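Pressemitteilung

Offene Werkstatt Wiken: Zwei Roboterarme, ein Tuch und noch kein Grund zum Jubeln

Selbstbauprojekt „Sestance“ legt Zwischenstand vor und warnt vor zu großen Erwartungen

Wiken, im Juni. Wer in den vergangenen Monaten Videos von Haushaltsrobotern gesehen hat, könnte meinen, das Wäschefalten sei erledigt. Die offene Werkstatt Wiken ist anderer Ansicht. Dort arbeitet die Baugruppe Sestance seit 7 Monaten an einem Paar kleiner Roboterarme, die ein quadratisches Stück Stoff anfassen, anheben und zusammenlegen sollen. Der Zwischenstand fällt nüchtern aus: Von 101 protokollierten Versuchen wertet die Gruppe 92 als misslungen. Als gelungen gilt ein Versuch nur, wenn Kante auf Kante liegt und niemand mit der Hand nachgeholfen hat.

Gearbeitet wird an einer weißen Platte, die beiden Arme stehen sich gegenüber. Angetrieben werden sie von Servomotoren, an denen die Gruppe nach eigenen Angaben mehr Zeit verbracht hat als an der eigentlichen Aufgabe. Kabel verfingen sich, Gelenke verloren ihre Nullstellung, und der Stoff lag nach jedem Fehlgriff anders da als zuvor.

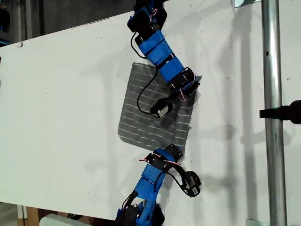 Der Greifer des einen Arms setzt mitten auf dem Tuch auf, der andere weist vom Stoff weg.

Für Stoff gibt es kein festes Maß, auf das sich eine Steuerung verlassen könnte. Ein Holzklotz bleibt ein Holzklotz, ein Tuch wirft Falten, rutscht mit oder klebt statisch an der Unterlage. Die Gruppe hält es deshalb für irreführend, einen einzelnen geglückten Durchgang zu filmen und daraus auf die Alltagstauglichkeit zu schließen. In den eigenen Unterlagen stehen die Fehlversuche mit derselben Sorgfalt wie die Erfolge. Am häufigsten notiert wurde „Ecke verfehlt“, danach „zwei Lagen gegriffen, eine verloren“.

Auch bei den Kosten rät die Werkstatt zur Vorsicht. Der Materialeinsatz liegt bisher bei 2000 Euro, Werkzeug, Strom und Arbeitszeit nicht eingerechnet. Ein Teil des Geldes floss in Ersatzservos. Der Zubehörhändler Irico hat Kleinteile zum Einkaufspreis abgegeben, auf die Bewertung der Ergebnisse hat er keinen Einfluss. Die Steuersoftware mit dem Arbeitsnamen Cardoso entsteht in der Gruppe selbst und wird erst veröffentlicht, wenn sie auf einem zweiten Rechner ohne Handgriffe startet. Davon ist sie derzeit ein gutes Stück entfernt.

Die größte Schwierigkeit bleibt das Zusammenspiel. Jeder Arm für sich erreicht seine Ecke inzwischen in vielen Fällen. Sollen beide zugleich zufassen, reicht ein kleiner Versatz, und einer greift ins Leere.
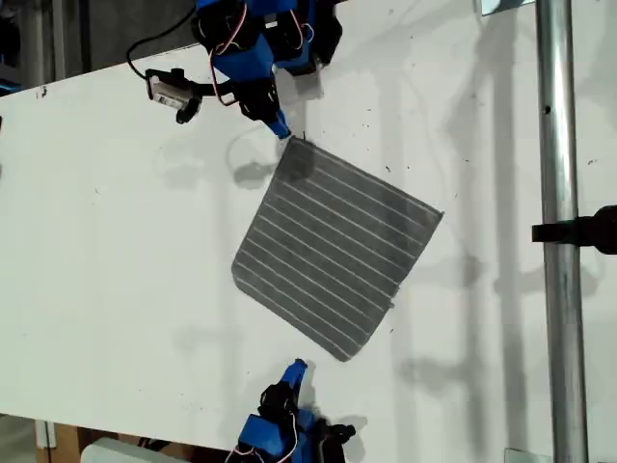
Cardoso sei an dieser Stelle schlicht zu ungeduldig, heißt es aus der Gruppe: Die Software melde einen Griff, sobald der Servo stehen bleibe, und frage nicht nach, ob überhaupt Stoff zwischen den Backen liege. Solange das so sei, brauche man über Hemden oder Bettwäsche gar nicht zu reden.

Bis zum Herbst will Sestance die Griffprüfung neu schreiben und die Versuchsreihe mit demselben Tuch wiederholen. Ein Termin für eine öffentliche Vorführung steht nicht fest. Die Werkstatt möchte keinen Abend ansetzen, an dem am Ende doch jemand von Hand faltet.

Wer mitbauen möchte, ist zu den offenen Werkstattzeiten willkommen. Vorkenntnisse im Löten sind nützlich, Geduld mit Kabeln ebenfalls. Die Versuchsprotokolle liegen in der Werkstatt aus und können dort eingesehen werden, einschließlich der missratenen Durchgänge.

Abdruck honorarfrei, Beleg erbeten.

Kontakt: Offene Werkstatt Wiken, Baugruppe Sestance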